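Talking candles with the woman behind the Hutport shop

17th October

I had been meaning to do this interview since January, when I bought a candle from the little shop on the corner in Hutport and burned the whole thing down in one weekend (I work from home, don't judge me). It smelled like tomato leaves. I didn't know I wanted my living room to smell like tomato leaves, but I really did!

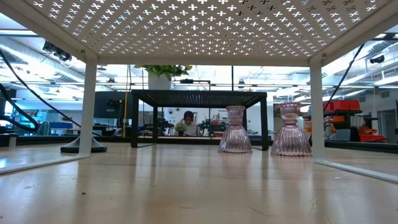 So I finally wrote to the owner and asked if she'd talk to me, and she said yes as long as I didn't print her name. She likes being "the candle lady" and she'd like to keep it that way when she's at the grocery store. Fine by me. We sat in the back of the shop with two mugs of tea and she talked for most of an afternoon.

She didn't start out in candles. She spent 15 years doing payroll for a trucking company over in Cosgrove, and she says she was good at it and didn't hate it. "People always want me to say I was miserable," she told me. "I wasn't. I liked my desk. I had a window. I just got bored one winter and bought a bag of wax."

The first batch was terrible. The wicks drowned, the tops sank in, and one of them never gave off any smell at all, even with half a bottle of oil in it. She gave them to her sister anyway. "She lit one when I came over, to be nice, and it went out while we were eating. She lit it again and it went out again. We didn't talk about it."

I asked what changed and she laughed and said patience, mostly, and a better thermometer. She'd been pouring way too hot. She also stopped burning the candles the day after she made them, which I had no idea was a problem. The way she does it now, a soy candle sits for two weeks before she'll even test it. "It's like chili," she said. "You can eat it the first night, but why would you?"

The name of the shop is Tivley, and I'd always assumed that was a family name. Nope! It's a street she lived on when she was little, and she can't remember a single thing about it except a dog who would sit in the road. She likes that it doesn't mean anything to customers. Somebody once told her it sounded like a cough medicine and she thought that was pretty fair.

She rented the space after two years of selling at the Cosgrove market. Her first month in the shop she sold 767 candles, and she remembers the number because she wrote it on the wall in the stockroom in pencil. It's still there, I saw it. The second month was so much worse that she didn't write that one down. "All my friends had come in already," she said. "That was it, that was everybody I knew."

Things picked up when a gift company called Vekora got in touch and asked for 2,000 candles, all one scent, all in the same jar. She said yes on the phone and then went and sat in her car. It took her most of the summer. She made 2,204 in the end because she kept worrying about duds, and then there weren't nearly as many duds as she'd planned for, so everyone she knew got fig candles that year. Her dentist got four.

Would she do it again? She made a face. "The money fixed the roof. So, yes. But I couldn't stand fig for a long time. I'd smell it on my coat." She brought it back to the shelf last spring after customers kept asking, and she pours it first thing in the morning to get it over with.

I had to ask about the tomato leaf, obviously. She came up with it after a week of watering her neighbor's garden, and she was sure it wouldn't sell. Her son told her it smelled like "a wet fence." She made a small batch for herself and left one burning by the register, and three people asked for it that same day. Now it outsells the vanilla, and she has mixed feelings about that, because she thinks her vanilla is the best thing she makes and she'd like a little more respect for it. (I bought a vanilla on my way out. I felt I had to.)

I also asked for her advice on burning them, because I get that black ring on the glass and it drives me nuts. Trim the wick, she said. Trim it every time, even when you don't feel like it. Let the wax melt all the way to the edge on the first burn or it'll tunnel down the middle forever. And keep it away from the window. She said that last one twice, looking right at me, so I guess I look like a person who puts candles by the window. I do.

She doesn't want a second shop. She's been asked, and she thought it over for a weekend and decided she'd rather go home at five. Next on her list is something with celery in it, and her son has already told her what he thinks of that.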